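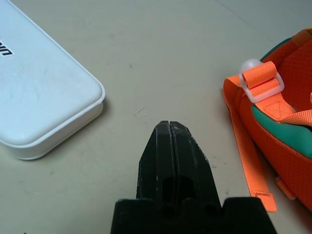 Should the white case be packed inside the backpack or given to the family by hand? We decided that it goes inside the backpack, and that the zip must be closed fully before the bag leaves the table.

**Skonden children's bags -- packing meeting, Tuesday**

Filippos Galanis was in the chair. Christodoulou took the minutes. Iltetti joined by telephone at half past two and stayed until the end.

1. **Minutes of the last meeting.** They were read and agreed with one correction: the bags are delivered to Feson, and the invoice goes to Skonden. Before it was written the other way round.

2. **What goes on the table.** For each bag we put out the case, the backpack in orange and teal, and the grey and white soft toy. Christodoulou asked that all of it is on the table before the packing begins, as last month some toys were still in the store room when the bags were already closed. This was accepted. Cases with scratches can be used, but they should be wiped first. 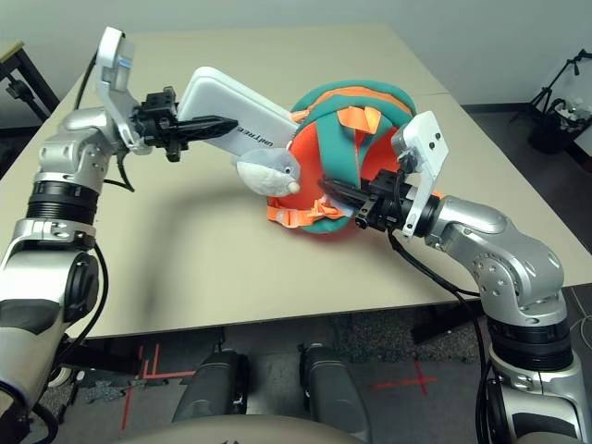
3. **Opening and filling.** The bag is laid on its back, with the zip towards the person who packs. Filippos Galanis explained that the padding is thick and the opening closes again by itself when the bag is only partly unzipped. He proposed to open the zip to the end each time, even if it takes longer. Agreed.

 The pull with the words "ZH BABY" stays on the zip. The ball chain also stays, but it must hang outside -- if it is caught between the two sides, the zip should be opened again and not forced.

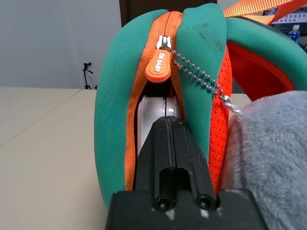 Iltetti was not convinced about the order of packing and would prefer that the case goes in last, so the parents find it at once. The chair answered that the case is hard and needs the most room, therefore it should be first. It was decided to try both ways in February and to compare. The toy goes on top in either case.

4. **Straps and buckles.** There was a longer discussion on this point. The orange straps become mixed under the bag and the buckles are difficult to find afterwards. From now on the straps are laid flat and the buckle is closed before the bag is put in the carton.

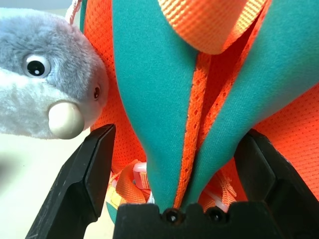

*Item 4: soft toy and backpack, with the straps and the pink buckle pieces.*

5. **Quantities.** The order is for 400 bags, and 172 are packed. Filippos Galanis will ask Feson if the rest can be delivered in 2 parts.

6. **Any other business.** The tables should be wiped at the end of the day -- there are marks on them which do not look nice beside new things. Iltetti will send the list of addresses again, as the first one could not be opened.

The meeting closed at ten to four. The date of the next meeting will be sent by Christodoulou.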